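Dendham Community Meals
Progress report to the Fenen Fund
Reporting period: second half of the grant year
Prepared by Lungile Nkuna, program manager
Wednesday, June 15, 2022

Where we are

The grant pays for a weekday lunch for older residents of Dendham, a home delivery route, and the fit-out of the dining room on the ground floor of the old Sturelance building. Lunch and delivery are both running. The fit-out is finished except for the extractor hood, which was delivered with the wrong bracket and is waiting for a replacement.

We have 157 people registered, against 90 in the last report. Most of the growth came after the housing association put our leaflet in with its rent letters. Registration is a one-page form asking for name, address, an emergency contact, and anything the person can't eat. We dropped the question about income in the spring. People were leaving it blank, and we weren't using the answers.

Lunch service

The kitchen is run by Yến Nông, who started as assistant cook and took over when the first cook moved away. She has rewritten the menu on a four-week cycle. Soup is offered every day, there is always a soft option, and rice replaces potatoes twice a week at the request of the diners. The fish pie came off the menu. Too much of it was coming back on the plates.

Salt was raised as a concern by the visiting dietitian. Stocks are now made in the kitchen without added salt, and salt is on the table for those who want it. There were complaints in the first week and very few after that.

We served 297 lunches in the last week of May, our busiest so far. The room can take a few more at each sitting, but the dishwasher can't keep up much beyond that number. We would like to discuss this when we meet.

Home delivery

Hậu Văn drives the route four days a week and covers the north side of town, the flats by the river, and the two streets behind the school. The van is leased from Đặng Motors through the end of the grant. It was off the road for 2 days with a brake fault, and the garage lent us a car at no cost.

Drivers now carry a contact sheet and call the office if someone doesn't come to the door. The office then rings the emergency contact. This has been used several times. On one occasion a woman had fallen in her hallway and was taken to the hospital, and she is now back home and receiving meals again.

The insulated boxes bought in the first year are wearing at the hinges. We have repaired them with tape and will replace the worst from the small equipment line.

Dining room

The floor, lighting, and accessible restroom were completed within budget. The contractor left the paintwork around the back door unfinished and came back to do it after two reminders. The ramp has been inspected and passed.

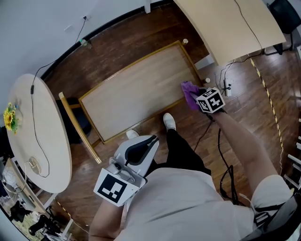

Furniture has taken longer than planned. The dining tables came as a single order, but the sitting area at the front is being put together from donated pieces, and Lâm Ông has been turning down anything too soft or too deep to get out of easily. Low tables are welcome there for newspapers and tea, provided they have a plain top that can be wiped down with a cloth, like the rectangular one with the light beige top and the golden-brown border. Glass tops and anything on wheels are declined. We still need four upright armchairs.

Staffing

Loan Từ joined as part-time coordinator and handles registration, the rota, and allergy records. All kitchen staff hold a current food hygiene certificate. One kitchen assistant post is vacant, and we have readvertised it with a later start time, as the early bus no longer runs from the east side.

Money

Spending is on track overall. Food is over budget, mainly on cooking oil and chicken. Fuel is also over. Salaries are under because of the vacancy. We ask permission to move $2,000 from salaries to food for the rest of the grant year. No other changes are requested.

Next period

The replacement bracket is due before the end of the month, and the hood will be fitted on a Saturday so that lunch is not interrupted. We will get quotes for a larger dishwasher and send them to you before the review meeting. A short survey of diners will go out on paper, in English and Vietnamese, with the results included in the final report.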